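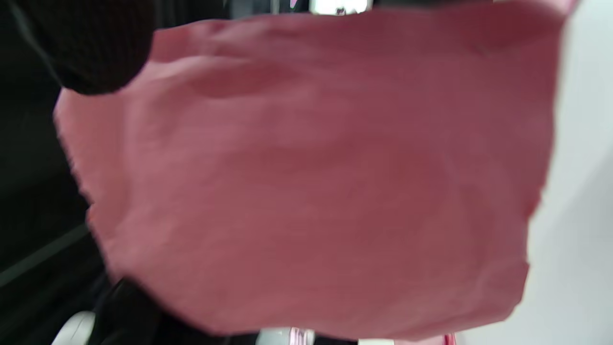

Page 60
Osstead Home Laundry Guide, Section 7
Washing and drying coloured cottons in your Indska washer

By now your machine should be standing level, with both hoses fitted and the first empty wash behind you (Section 6, if you skipped ahead, and plenty of us do). This section takes you through an ordinary coloured wash, the sort most households run several times a week. It may look like a lot of steps, but after a fortnight your hands will know them and the booklet can go back in the drawer.

Before you begin

Check the care label on each piece. Reds, pinks and dark blues that are new to the house should have their first two washes on their own. Pockets want turning out too, paper tissues above all, as one tissue can keep you picking white fluff off everything until bedtime.

1. Open the door fully and run a hand round the rubber seal. Take out any coins, hair grips or grit.

2. Put the washing in piece by piece, shaking each one out as you go. A cloth that goes in as a tight ball tends to come out as one, with the middle barely rinsed. Leave a hand's width of space at the top of the drum.

3. Pull out the drawer and pour liquid detergent into the left-hand compartment, up to the lower line. In hard water areas, go to the upper line.

4. Close the door until it clicks, turn the dial to Coloureds and press Start. The door light comes on and stays on until the wash has finished.

Note: If you would like to add something you have forgotten (the stray sock on the stairs, usually), press and hold Pause. The door will open only while the water is still below the seal.

5. When the light goes out, wait a moment for the lock to let go, then empty the drum straight away. Creases set surprisingly quickly in a warm machine.

Caution: Never pull at the door while the light is on. If it stays locked long after the wash has ended, turn to page 97 for the emergency release.

Frayed edges

Raw or fraying edges shed threads, and the threads find their way to the pump filter. Put such pieces in a Trodik wash bag, zipped right up, or run a quick zigzag stitch along the edge first. Clean the filter once a month either way.

Drying

6. Hang coloureds in the shade, inside out where you can. Strong sun is lovely for white sheets but hard on pinks, and a cloth left out through a bright July will show it along the fold.

7. On the Manninen airer, use the wide rails for table linen and the narrow ones for napkins – and do leave a gap between pieces so that the air can get through.

Spare wash bags and airer clips can be ordered by post, quoting part number 677 for the bags and 961 for the clips.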